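New Booth Rig at Surnden Hall Is Up and Running

March 25, 2026
By Banafsheh Asadi

Print this page | E-mail this story

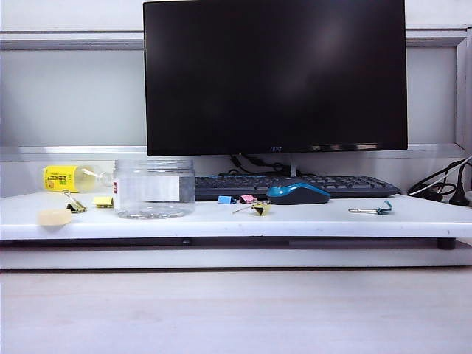 The new DJ and lighting rig at Surnden Hall had its first full night out, and wow, what a difference! Those of you who played the December party will remember the old setup: one tired mixer, two players that disagreed about everything, and a light controller you had to tap on the side before it would listen. All of that has gone into storage. In its place we have a four-channel Brornov mixer, a matched pair of players, and a proper lighting desk that talks to every fixture in the room. There's a lot you can do from the desk itself, but if you're the type who would sooner type in your cue names than spin a little wheel through the alphabet, a plain black full-size keyboard and a mouse with a bright blue top are all you need, and the whole show file can be laid out before doors open. I did mine over two cups of tea and had time left to eat.

The sound is the part I keep raving about. We kept the main speakers (they were never the problem) and put the money into two new Zheng subs, which sit under the front lip of the stage. The room holds 415 people standing, and from the back wall by the coat check I could hear the kick drum as a note instead of a rumble. Vocals came through clean too. Two of the resident DJs asked me what I had done to the EQ. Nothing! It was flat all night.

On the lighting side we now have 13 moving heads, six on the front truss, six on the back, and one over the dance floor that I fought for and am very pleased with. The haze machine is the same one as before, with a new remote. Please don't leave the remote on the amp rack, it gets hot up there and the buttons stick.

A few things for anyone with a booking coming up. The booth table is a bit higher than the old one, so if you bring your own controller, try it during sound check and see how your wrists feel. There are two pairs of RCA inputs and one pair of XLR free on the left side. USB sticks should be formatted before you get there. If you play vinyl, let me know a week ahead and I'll bring out the heavy isolation slab, which takes two people to lift and lives down the hall.

The fund for all this reached $2,000 over the winter, with $900 of it coming from the Ditenska all-nighter alone. Thank you to everyone who danced, bought a raffle ticket or hauled a speaker up the back steps. What's left will go toward new cable, mostly long XLR runs and a few spare power leads, and I'd love a second set of booth monitors someday.

I'm running open practice hours before the next two shows, so come play with it! Bring headphones and whatever you like to mix. Beginners are very welcome, and I'll show you how to save your own lighting looks so they're waiting for you next time. The sign-up sheet is on the booth door.

Last updated: the morning after sound check, with input list corrected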